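Leaf lettuce

Leaf lettuce is a loose, non-heading form of the common garden lettuce (Lactuca sativa), grown for its tender, ruffled leaves. It is one of the easiest salad crops to raise and one of the most varied — leaves may be lime green, deep red or freckled, with edges that run from gently waved to wildly frilled.

Growth

Unlike iceberg types, leaf lettuce never forms a tight ball. Its leaves open outward from a short stem, so a gardener can pick the outer ones and let the center keep growing, a wonderful trick that stretches one sowing over many meals. The plant loves cool weather. In long, hot days it bolts, sending up a tall stalk with small yellow flowers, and the leaves turn bitter from the milky sap that gave the genus its name (lac is Latin for milk).

Varieties

Growers choose among a remarkable number of named kinds. Plellby is a pale green spring lettuce with a thick rib and a mild, sweet taste. Tillska is darker and slower, and stands light frost well enough to be cut in October. Gezer, a red-edged sort, was bred for small pots and has been sold since 2000. The Wisard seed list gives 661 lettuces in all, leaf types among them, and makes marvelous winter reading.

In the kitchen

Most leaf lettuce is eaten raw, but cooking it is an old and delightful habit. In southern China it is blanched briefly and dressed with oyster sauce or garlic, and in France it is braised with peas and butter. The ribs keep a little crunch while the frilly parts go silky.
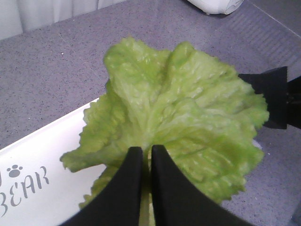
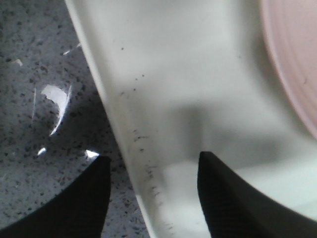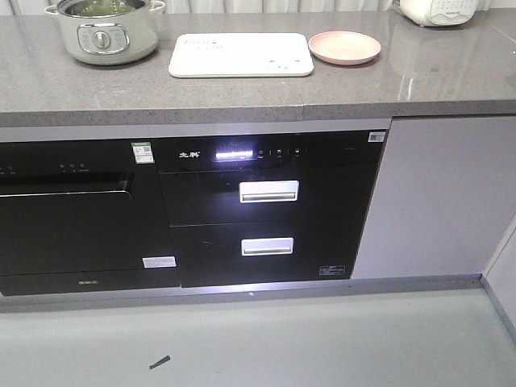

Storage

Whole heads keep best in the refrigerator, wrapped in a cloth or paper towel inside a loose bag. Apples and pears should be stored elsewhere, as the ethylene gas they give off causes brown spots on the leaves. Limp leaves often perk up beautifully in a bowl of ice water. Lettuce does not freeze well for salads — the cells burst — but frozen leaves can still go into soup.

See also: Romaine lettuce, Celtuce, Endive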